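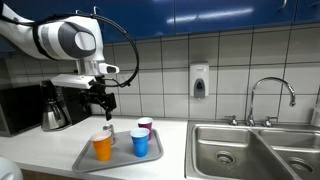

Trondivel Household Boards > Kitchen > Storage and Counters

Cups on a tray by the coffee maker, or back in the cabinet?
Started by arwel_eynon, 6 September 2019
Views: 131

arwel_eynon
Original poster

Looking for opinions on a small thing that comes up in our house every week. We keep the everyday cups out on the counter on a light gray plastic tray with a raised edge. Orange, blue and purple plastic ones, plus a little metal one. The coffee maker is to the left of it against the tile and the microwave is to the left of that.

I like it. Everybody has a color, everybody knows where the cup is, and the cabinet door doesn't get opened all day long. My wife says it looks like we never finished cleaning up. Her sister visited in March and put every one of them away in the cabinet over the sink, and it took the kids two days to find the purple one.

Questions are:
Do you leave daily cups out or put them away?
If out, right side up or upside down?
Does a plastic tray do the job or should I get something else?

The counter is white, if that matters for the stains question, which I am sure somebody will bring up.

pantrydoor
Member

Put them away. A counter is for working on. Once you have a tray for cups you will have a tray for mail and a tray for vitamins, and then you are making sandwiches on top of the stove.

gladys_in_welmont
Member

We leave ours out. Five people in the house and one color each. Before we did it I was washing every glass we owned by dinnertime. Now each person rinses theirs and sets it back on the tray. It cut the dishwasher down to one load a day.

Upside down for us, on a folded dish towel on the tray. The towel goes in the wash with the other towels.

tobinr
Member

Upside down on a flat tray is a bad idea without the towel. The rim seals against the plastic and water stays inside. Take a cup off a tray after a night like that and smell it. If they're dry when they go on, right side up is fine.

gladys_in_welmont
Member

I did say there was a towel.

tobinr
Member

You did. I was writing it for the original poster, who didn't mention one.

arwel_eynon
Original poster

No towel. They go on right side up after they've been dried. Mostly dried. I'll admit the kids' idea of dried is to shake it twice over the sink.

hcollier_m
Member

Then you want a rack. A wire one that sits inside the tray. I got mine at Bermúdez Restaurant Supply, in with the cooling racks, and it cost 6 dollars. The cups stand on the wires and drip into the tray, and you dump the tray when you do the dishes. You need a tray with a lip, and you've already got that.

Measure the inside of the tray at the bottom, not at the top. The sides usually slope in and the rack will sit crooked if you go by the top measurement. I took my first one back.

pantrydoor
Member

So now it's a tray and a rack, to hold cups that have a cabinet.

hollisfern
Member

pantrydoor, some of us have kids who can't reach the cabinet. My youngest climbed on the counter to get a cup and came down with the cup, the paper towel holder and a gash on her chin. Cups have been out ever since. Ours are at the low end by the refrigerator.

pantrydoor
Member

Fair enough, and I hope she healed up. I'd use a low drawer for that. We had one for plastic dishes when ours were little and they could set the table from it.

hollisfern
Member

She did, thanks. We don't have a low drawer, just doors with pipes behind them. I would take a drawer if somebody gave me one.

kettle_and_co
Member

Bigger issue for me is the coffee maker. Is that the kind with a steel carafe? If kids are going to that tray all day I would want some distance between their hands and the coffee. I had a glass pot go over on the counter once and it ran straight along the grout and behind everything.

arwel_eynon
Original poster

Steel thermal carafe, black lid and handle. There's no hot plate staying on under it all morning, and that was why we switched. The lid stays shut unless you're pouring. I still tell them to go to the tray from the front and not lean across.

kettle_and_co
Member

A thermal carafe is a lot better. It's heavier at the bottom too. I'd still put the tray on the other side of the sink, but that's me.

old_ornano_street
Member

I'd keep the two together. Coffee cups and coffee in one place, you don't walk across the kitchen. We did over our kitchen on Ornano Street and I made one long list of what gets used before 8 in the morning, and all of it went on one stretch of counter. Coffee, cups, spoons, toaster. The rest of the counter stays clear for cooking.

tobinr
Member

Nobody should be putting coffee in thin colored plastic, though. Some of it is made for cold drinks only. Look at the bottom of the cup or the package for what it says about hot drinks and the microwave. If it doesn't say, treat it as cold only.

arwel_eynon
Original poster

The adults have mugs, those are in the cabinet. The plastic ones are for water and milk. The metal one is mine for water when I take pills. It does not go in the microwave, and there is a sticky note on the inside of the cabinet door to say so, from an earlier event.

gladys_in_welmont
Member

Every house has that event.

marnie_p
Member

About stains. White counter here too. What got mine was coffee drips under the tray. I'd lift the tray once a week and find brown lines where the coffee had gone under the edge and dried. Baking soda and water made into a paste, leave it ten minutes, wipe it off with a wet cloth. Try a small spot at the back first if you don't know what your counter is made of. Don't use a green scrubber on a shiny one.

Lift the tray every night when you wipe down and you won't have to do any of it.

pantrydoor
Member

With no tray there's nothing to lift.

marnie_p
Member

There's also nothing to catch the drips. I went without one for a year and had rings all over.

hollisfern
Member

What does anyone do about the grout behind the coffee maker? We have white tile with dark grout like a lot of people, and I picked dark so it wouldn't show dirt. It doesn't show dirt. It shows something white and chalky instead.

hollis, same one asking: it's only in the part behind the coffee maker, the rest of the wall is fine.

tobinr
Member

Probably mineral from the steam. Pull the coffee maker forward when it's brewing so it isn't blowing on the wall. To get it off, start with warm water, a drop of dish soap and an old toothbrush. Don't start with vinegar. It can eat at grout over time, and if any of your tile is real stone it will mark it.

old_ornano_street
Member

I've used vinegar on mine for years with no trouble.

tobinr
Member

Is it sealed?

old_ornano_street
Member

It was sealed when it was put in. I couldn't tell you past that.

tobinr
Member

That would help it hold up. I'd still go with soap first.

hollisfern
Member

Soap and toothbrush took most of it off. Took me one evening for two tiles wide. I've slid the machine forward under the open part where there's no cabinet over it.

hcollier_m's rack idea is a good one too, I'm going to look for one.

beckwith_lane
Member

Coming in on the question of what kind of tray. I've been through several.

Plastic with a raised edge: light, easy to wash, goes in the sink if your sink is big enough. Scratches get gray in them after a while. Slides on a smooth counter if it's wet underneath. A piece of that rubbery shelf liner fixes the sliding.

Wood: looked the best and lasted the least. Water got into the corners and it went dark.

Metal: loud. Every cup that's set down on it, you hear it in the bedroom.

Cafeteria tray: my choice now. They were closing out a school kitchen in Welmont and had up to 50 of them in a stack for 50 cents apiece. I bought two. One is for cups and the other one gets used for everything, seed starting, painting, carrying plates out to the yard.

arwel_eynon
Original poster

Sliding is a problem here too. I'll try the shelf liner. We have a roll of it under the sink already.

pantrydoor
Member

I'll say one thing for the tray, it's a limit. If you keep it to what fits on the tray then it can't spread. My mother-in-law leaves cups out with no tray and they go all the way down the counter and around the corner. If you have to do it, do it with a tray, and don't let a second one start.

gladys_in_welmont
Member

I'm printing that out, pantrydoor said yes to a tray.

pantrydoor
Member

I said if you have to.

kettle_and_co
Member

How do people handle company? Ours goes on top of the refrigerator when anyone is coming. Takes ten seconds, cups and all.

marnie_p
Member

Leave it. Company needs cups.

hcollier_m
Member

Leave it, but I take the kids' ones off and put out glasses.

arwel_eynon
Original poster

Read a lot of this out loud at supper. Where we ended up for now: the tray stays, on shelf liner, and it gets lifted at night when the counter gets wiped. I'm going to measure the bottom of it and see about a wire rack. My wife wants the tray cleared when people come over, so kettle's refrigerator method is getting a trial. The cups were put up there last night and my son asked where his was before he had his shoes off.

Still open on upside down or right side up. We are split on it.

tobinr
Member

With a rack, upside down. Without one, right side up and dry them properly.

gladys_in_welmont
Member

Towel.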